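Progress report to the Salledetti Fund, June
Project: Sestell hand-held gripper pair, setup and upkeep
Prepared by Lærke Lauritsen, Grullgate

Summary

The gripper pair is in regular use and the maintenance routine we promised in the spring plan is now written down and followed. Two of the four items in the plan are finished, one is nearly finished and one is late. Spending is within the approved amount. We are asking for no change to the budget, but we do ask for one change to the schedule, explained under Open items.

Setup

The pair is carried by one operator, one gripper in each hand, and each gripper has its own square marker that the tracking software uses to find position and angle. In the last report we said that the two markers were sometimes lost when the operator turned away from the table. Asger Hjaltested traced most of this to marker plates that had worked slightly out of angle on their mounts. He has since made a setting block that holds the plate while the screw is tightened, and every plate is now set against it before the first session of the day.

Finger pads are checked at the same time. A pad is replaced when the mesh surface has gone shiny or when the rim has started to lift. We logged 353 sessions in the period and changed pads 58 times, more often than planned.
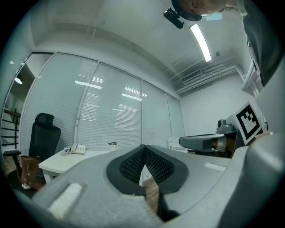 Why are pads changed by condition and not after a fixed number of sessions?
Wear depends on what is being handled. A set used on cloth and paper may last for weeks, while a set used on rough ceramics can be finished in a few days, so a fixed number would either waste good pads or leave bad ones in use.

Pads are now bought in mixed boxes from Steinarsdóttir, left and right together. The first box had several pads where the adhesive had not set at the edge. These were returned and credited. Eyvindur Thorlacius inspects each new box on arrival and writes the result in the parts log.

Calibration

A full calibration is done at the start of each week and a short check each morning at 8:30. The short check consists of closing both grippers fully, opening them fully, and comparing the readings with the stored values. If either reading is off by more than the limit, the gripper is opened up and the finger linkage is cleaned before anything else is tried. In most cases cleaning was enough. Twice it was not, and the position sensor had to be replaced - both times on the left gripper, which has the older housing.

Cables gave more trouble than sensors. The strain relief supplied with the grippers is short, and the cable bends sharply where it leaves the body. We have added a second tie point and shortened the free length.

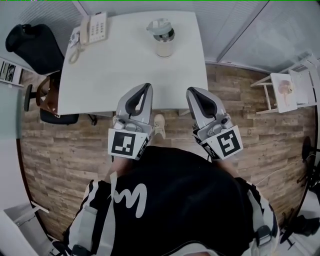 Reading time: 3 min

Operator fit

Veerle Vandenberghe has rewritten the fitting sheet for the shoulder harness. Straps are adjusted with the operator standing and both arms held out over the work, since straps set with the arms down tend to pull once the session starts. The strap lengths are written on a card for each operator and reused. Fitting time has come down, and there have been fewer stops in the first part of a session.

Open items

1. Spare gripper. The body is assembled but the marker mount is missing. Sestell has confirmed the part for next month.
2. Repair manual. The draft covers pads, cables, marker plates and sensors. The chapter on the linkage is late. Steinar Ásgeirsdóttir is writing it and needs one gripper out of use for several days to take it apart in order. We ask to move this item to the end of the next period, when the spare will be ready to take its place.

Costs

Parts came to 780 euros, mainly pads and the two sensors. Labor on repairs was 68 hours, including the time spent on the setting block. The cable work used stock we already had.

Next period

We will finish the spare, run it next to the current pair until the readings agree, and then release the left gripper for the manual. The parts log will be sent with the next report. Questions about the figures can go to Lærke Lauritsen, and technical questions to Asger Hjaltested.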